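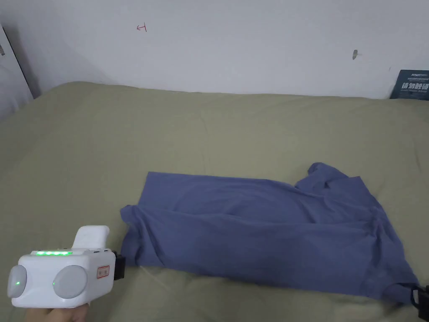
right, T-shirt folding. Have been doing it wrong for 16 years apparently. I do mine on the bed, table's always covered in post and somebody's lunch. Trouble with a bed is nothing stays flat, the sheet creases and then the shirt creases with it. See the blue-grey one — long fold down the body is sort of there, then the sleeve and collar end goes up in a great big lump. Every time. Same end.

Hauwa Ezeani
Sunday, a bit after 9pm

2/ my aunt's way was lay it face down, sides in, sleeves back, then thirds from the bottom. Lovely if you have the patience. I get as far as sides in

3/ the sleeves are the whole problem imo. Flatten the sleeve BEFORE you bring the side over. If you do it after you're just squashing cloth into the neck and it sits there like a bun

4/ also pull the sheet tight first!! did that on the second go and it was so much better. Took two seconds. Have I ever done it before tonight, no

5/ Isabelle says roll them. I don't want to roll them. Rolled ones come undone in my drawer and then its just a drawer of T-shirts again

6/ things I've stopped folding: pyjamas, gym tops, anything with paint on. Straight in the drawer. Life's short and the basket isnt

7/ hem to collar, not collar to hem. Collar wants to end up on the outside so you can see which one it is. Took me ages to get that, kept opening them all up looking for the grey one

8/ ok going to do the rest, theres a duvet cover under there somewhere and I am not discussing fitted sheets. Kettle first

Filed under: Home & Laundry

Comments

Hye-jin Ki: sleeves first, yes. My mum used to smack the collar flat with her palm, works a treat

Edeltraud Pfister: I iron mine on the bed too, with a towel under. Don't tell my sister

Ye-seo Yeom: team roll, sorry. What do you do with long sleeves??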